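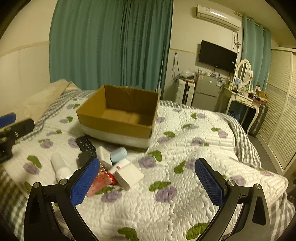
Item 5: Domestic Tidying, Small Articles

The Lapiņa Household Trials Office received its fifth application in November. The applicant, Nistska, asked that its system be certified for ordinary chores in private homes. Leandro Urquijo was appointed assessor and given a desk facing the car park.

The task set under Item 5 was modest. Small articles lay on a flowered bedspread before an open cardboard box, among them a remote control, a white bottle and a light blue case. They were to be placed in the box without damage. The standard allowed 45 seconds for each article. Urquijo's mother, consulted informally by telephone, considered this generous.

He read the submission twice. It ran to 474 pages, of which 33 concerned the remote control. The authors wrote with feeling about its buttons. They recommended that it be laid on its side at the back, where it would leave room for everything else, and Urquijo noted in the margin that he had never put a remote control anywhere on purpose.

The rival firm, Givska, had withdrawn from the same item the previous spring. Its letter stated that the company could sort bolts on a shop floor all night but did not yet understand bedrooms. Urquijo had kept the letter in his drawer. He thought it the most truthful document the Office had on file.

At four o'clock he turned to the final appendix and studied the remote along the back of the box, with the bottle, the charger and the other small things in front of it. 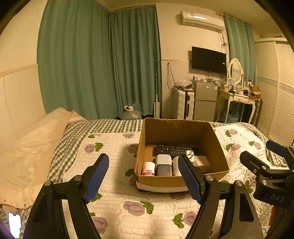

Finding of the Assessor

The articles are in the box. The Office recognises the arrangement as neat. Certification for unattended work is deferred, and the applicant is invited to return under Item 6, Folding, at the Jonau premises.

Urquijo signed the finding, put on his coat and spent some minutes looking for his keys.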